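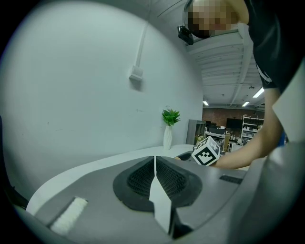 Figure 1. Potted plant in a white ribbed vase on the curved table.

Interior Plants, Handout 4: Plants on Shared Tables
Kalkidan Weldu, 31 Jan 2019

Read this before the practical. Bring it with you, along with your Filtus record sheet.

Choosing the container
A plant on a work table needs a container that won't tip when somebody leans across. Check the width of the base against the height of the leaves. Ribbed sides, like those in Figure 1, give a better grip than smooth ones but collect dust in the grooves. Wipe them top to bottom with a damp cloth.

Placing the plant
Spiky leaves go away from the edge where people sit or reach. Leave enough clear table to put a tool down beside the pot. On a curved table, measure from the nearest point of the edge.

Light
Many workrooms have fluorescent fixtures on the ceiling and little else. Take the reading at leaf height. For the exercise, anything under 100 lux is recorded as "low" and anything over 2000 as "bright." Write the number down too.

Watering
Lift the inner pot out first. Give 100 ml, let it drain over the sink, then put it back. Do not water at the table.

Exercise
Draw a plan of one shared table and mark the plant, the seats and the nearest light. Label the plan Feyisa if you are in the morning group and Cindico if you are in the afternoon group. The exercise is worth 33 points. Late plans go in the tray outside the Furkach room.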